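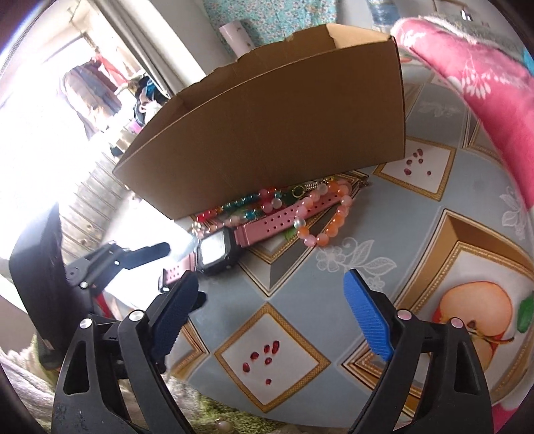 Home | Course Materials | Week 3 | Readings | Contact

Keeping Small Things: Sorting and Storing Jewelry at Home
Household Skills, handout for Week 3
Prepared by Rodica Filip, with additions from Na-rae Ha

Welcome back, everyone, and thank you for the lovely notes after the linen session (I have read them all, and yes, we will come back to fitted sheets in June, I promise!). This week we move on to the little things that gather on dressers and kitchen tables and never seem to have a home of their own -- watches, bracelets, rings, key coils and so on.

Getting started

Put a cloth on the table before you do anything else. A printed one is cheerful, and I am very fond of anything with fruit and flowers on it, but do look twice at a busy pattern before you shake it out. A cluster of printed pomegranate seeds and a few stray beads can look very much alike by lamplight, as I have learned to my cost. Then set an open cardboard box in the middle with the flaps folded back, and lay the pieces out in front of it.

Untangling

Beads love a watch strap. The perforated rubber kind is the worst for it, with all those holes and a long loose end for a strand to wrap itself around. Unbuckle the strap first and lay it flat, then ease the beads away from it with your fingertips, working from the loosest loop inward. Please don't pull! Give it 30 minutes if it needs 30 minutes, and have a cup of tea nearby (not on the cloth).

Rings come out of the pile early and go into a saucer. Spring-type key coils should be kept well apart from anything strung, so put those to one side too.

Into the box

Geum-ok Hwang, who taught this unit before me, always lined her boxes with a folded handkerchief, and I still do the same. Watches lie flat. Bead bracelets are laid in a circle, and longer strands go into a paper twist or a small envelope with a word or two written on it. The Bresa trays some of you asked about are perfectly nice if you already own one, but cardboard will do very well for this course.

For next time

Bring a box, a cloth and whatever is in your own tangle at home. We have 90 minutes, and Na-rae will go around the tables with spare envelopes. If a string has broken, bring the beads in a jar and we'll look at restringing together.

3 comments | Share | Print

Questions about the handout: Rodica Filip, Lutero Household Skills
Back to top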